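Do Color Labels Make People Sort Their Trash Better?
Student Projects > Environment and Society
14 comments | 32 shares

Nerys Mostyn and Bent Hauksdóttir, July 2026

The city of Kelau says that color-coded bins cut sorting mistakes in half. We wanted to know where that number came from. The leaflet gives no source, and the two emails we sent got the same leaflet back as an attachment. So we ran our own small test in the Filtwood dining hall.

For two weeks the bins had plain text labels. For the next two they had colored lids, red for landfill and green for compost, with the same text. We then checked 300 items from each period by hand, wearing gloves, which was as bad as it sounds. With plain labels, 198 of the 300 items were in the right bin. We expected the lids to beat that easily. 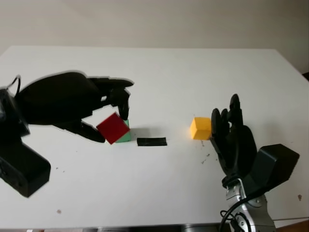

Most of the writing on color labels assumes that people see a color and know what it means. We doubt this. Red and green are easy to tell apart for most people when they are right up against each other, like the red cube and the green block on the white table. A dining hall bin is another matter. The lids are six feet apart, there is a line behind you, and you are holding a tray. Bent also pointed out that red and green is the worst pair to pick for anyone with the common kind of color blindness, and we found no mention of that in the leaflet.

With the lids on, the count went up to 210. That is 70 percent against 66, and a gap that small could easily be chance. It is nowhere near half the mistakes gone. Paper cups were wrong in both periods, mostly because the cups say "compostable" in small print and people don't read it.

There are problems with our test. The menu changed in the third week and soup meant fewer wrappers. We only sampled lunch. We also put the lids on ourselves, and some people saw us do it and asked why, so they may have been more careful than usual.

We would not spend money on new lids based on this. The quote we got for the whole campus was $935. A sample cup taped above each bin would cost almost nothing, and we plan to try that in August.

Related projects
Is the Library Really Louder After 3 p.m.?
Counting Idling Cars at the Kinoshita Lot
Bottle Refills: One Month of Data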